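Sorting Mixed Blocks Out of a Metal Bin

I love a job like this! A gray metal bin, a jumble of rectangular blocks on the bottom, and a bit of quiet time to get them sorted by color. Ours gets used hard and the floor is scratched all over, but it keeps going.

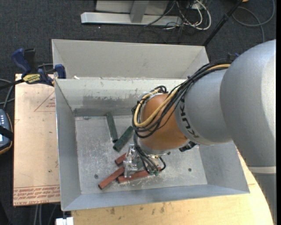 What you need

One open rectangular metal bin
Red and green blocks, all rectangular
Two shallow trays, one for each color
A soft cloth
A strip of masking tape and a marker

Step 1: Start with a small batch

You can tip in a whole box if you like (the big Gavalas box holds 242), but a handful is so much nicer to work with. Blocks lying flat on the bin floor are easy to see and easy to lift. Once they pile up you spend your time digging.

Step 2: Look before you lift

Find the blocks with nothing on top of them and take those first. Long narrow ones lying diagonally across a neighbor are perfect starters - lift one and the next usually comes free too. Leave anything tight against the wall until there is room beside it.

Step 3: Grip across the narrow side

Pick up each block near its middle so it stays level on the way out. If you grab an end, it swings and knocks the rest around. Straight up, over the rim, then across to the tray.

Step 4: One color at a time

I do all the green first, then the red. Dark green can be hard to spot in a shadowy corner, so turn a lamp toward the bin if you have one. It makes a huge difference!

Step 5: Wipe and label

Run the cloth over each block, lay them side by side in the tray and write the color on the tape. We use the low trays from Flokamstead, and up to 15 blocks fit in a single layer.

Step 6: Check the bin

Feel along the bottom edge of the walls for chips and grit and wipe them out. Old scratches in the metal are fine, but a raised burr will mark your blocks, so file it smooth.

Then tip in the next batch and go again. For a full set of 600 I split the work over two afternoons - and I still enjoy the second one.

Updated 18 September 2022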